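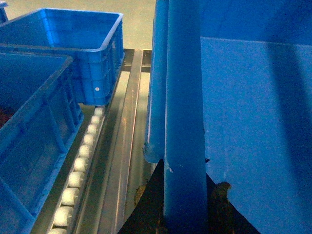 Crate Month at the Packing Shed

July is when the blue crates take over my life. I went to work at the Joltudia packing shed for the season thinking I'd come home with a hundred pictures of fruit, and instead I came home with a hundred pictures of plastic boxes. So welcome to the gallery! It's a small one today (I'm picky, and my internet is slow), but I've put plenty of words around it to make up for that.

A little background for anyone who hasn't been following along. Joltudia is a cooperative shed, which means several farms bring in whatever they've got and it all goes through the same building. On a quiet day we move 300 crates. On a busy one it's 900, and you feel every one of them in your shoulders by the time you get to the parking lot. I spend my mornings at the receiving end and my afternoons wherever they're short a pair of hands, so I've gotten to know the whole path a crate takes, from the loading dock to the wash bay and back again.

The line

White rollers in a stainless steel rail, blue crates lined up one behind another. I could listen to this thing all day. When a full crate goes down it you get a low rumble, and when an empty goes down it you get a kind of rattle, and after a week or two you can tell which is which with your back turned.

The nearer crate has something dark and reddish-brown in the bottom of it. I wish I'd written down what we were handling that morning, but I didn't, and I'm not going to guess and have one of the growers write in to correct me (hello, I know you read these). The next crate along shows off its side wall nicely, with all those little molded rectangles. I used to think that pattern was only there for looks. Then I tried carrying one of the old smooth-sided boxes that still turn up from the Nwosu orchard, and my fingers had nothing to hold on to. I take back everything I said about ribs.

We used to have a section of line with skinny metal rollers, which came from the old Jorkier cannery when it closed. It worked, mostly. It also pinched, and it squealed so badly on damp mornings that people wore earplugs to eat their breakfast next to it. The section went to a scrap dealer before I started, but I've heard the stories so many times that I feel like I was there.

If you ever get to work on one of these, my two pieces of advice are to tie your sleeves back and to keep the crates from climbing on each other. A rim that rides up over its neighbor will stop everything behind it, and then you've got a pileup and a lot of people looking at you. Ask me how I know!

The crate itself

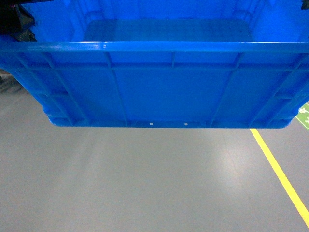
I've developed real opinions about crates this summer, and I'm afraid you're going to hear them. A good one has a thick rounded rim, because the rim is where your hands go, and a thin one will leave a line across your palms that lasts until supper. A good one has ribs down the front wall and a sturdy crosspiece under the rim, so it doesn't flex when you pick it up loaded. And a good one is blue. That last part isn't engineering, I just like it. It's such a cheerful color first thing in the morning, a big glossy royal blue against a gray floor, and the light does lovely things along the top edge.

Inside they're wonderfully plain. A flat floor, walls that slope out a little, rounded corners with ribs in them. The corners are where you check when you're sorting the clean ones from the ones that need another trip through the wash, since that's where leaves and grit like to hide. I've got a stiff brush I keep in my apron pocket for the purpose — the long-handled kind from Honer, the hardware store out by the highway — and I've become a little possessive about it.

We did a big sort at the beginning of the month. Every crate in the building got looked over for cracks, and 38 of them got pulled. Most had split along the bottom, a few had a chunk missing from the rim. They don't go in the trash, which made me happy. Some go home with people for gardens and garages (I've got one holding my hoses and one holding my winter boots), and the rest get ground up and turned into more plastic.

Odds and ends

A few of you asked how heavy the crates are. Empty, not heavy at all. I can take a short stack of them across the floor without puffing. Full is another story and depends on what's in them, so I won't pretend to have one answer.

Somebody else asked if I'd do prints. I'm so flattered, and also a bit surprised that anyone wants a conveyor on their wall, but yes, send me a note and I'll see what the copy shop can do.

More pictures when the pears come in. I'm told the shed smells amazing then and that the wasps agree, so I'll be bringing long pants.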